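Ninety goes at a paper cup

Posted in November by the author of the Senatitz Notebook
Print this post | E-mail this to a friend

I have had such a good week! Regular readers will know I've been pestering the people at Tsegaye for months to let me have a proper go on their teaching rig, and they finally gave in. So I spent seven long, happy days learning to drive a robot arm by hand, and my shoulders will never forgive me.

The idea is lovely and simple. You hold a pair of handles, the arm copies whatever you do with them, and everything gets recorded - the movement of the joints, the opening and closing of the fingers, and the view from the little camera down at the wrist. Do the same job enough times, with small changes each time, and the learning software (theirs is called Rallel) starts to pick up what the job is. You are the teacher. You don't write a line of code. You just pick up cups.

And oh, the cups. I thought cups would be the easy part. A paper cup weighs next to nothing and the handles give you no feeling of grip at all, so you close the fingers until it looks right and then find you've closed them a good bit further than that. My first morning was mostly me saying sorry to cups.

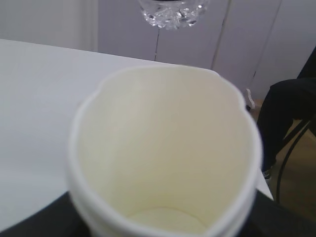
Wrist view of the paper cup, rim well out of round.

I asked whether I should be binning the dented ones and starting each go with a fresh cup, and was told no, keep them in the mix. A robot that has only ever met perfect cups gets in a muddle the first time it meets a bent one. I loved that. It meant my clumsiness had some use after all, and I stopped fretting and got on with it.

What I hadn't expected was how much the wrist camera would change the way I worked. I began by watching the arm itself, leaning over to see round it like somebody parking a caravan. By the second afternoon I'd switched to the screen and stayed there. You lose all sense of the room, but you see what the robot is going to see when it's on its own, and if you can't tell from that view where the edge of the cup is then it has no chance either. I slowed right down after that. My early recordings are full of little swoops and second thoughts, and I threw most of them out - 214 kept in the end, from 544 recorded, with 90 of the good ones being paper cups.

Then there were bottles, which I was much more nervous about. Clear plastic is a pig. It shines in odd places, you see straight through it to whatever is behind, and the water does something different again to the light.

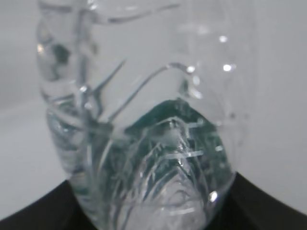
My trick, if it deserves the name, was to stop looking for the outline and go by the waterline and the bright spots, which shift a little as the fingers come in. Whether Rallel will find the same clues or some others of its own I have no idea, and I'm dying to find out. Squashy bottles also want a slower close than cups do. Shut the fingers briskly and the whole thing folds somewhere you weren't planning on. I got into the habit of breathing out as I squeezed the handle, as I was once taught to do in archery, and it helped no end.

The old Usano handles I tried first were stiffer, by the way, and I know some of you swear by them. I found I got tired sooner but made fewer silly slips. The newer pair are so light that a sneeze gets recorded. (It did. I deleted that one.)

Next time I'm hoping to try handing things over from one arm to the other, which needs both of my hands doing different jobs at once, and I can't even pat my head and rub my tummy. I'll be practising at home with two pairs of kitchen tongs until then. If anybody has done two-handed teaching and has tips, please put them in the comments, especially about where to rest your elbows.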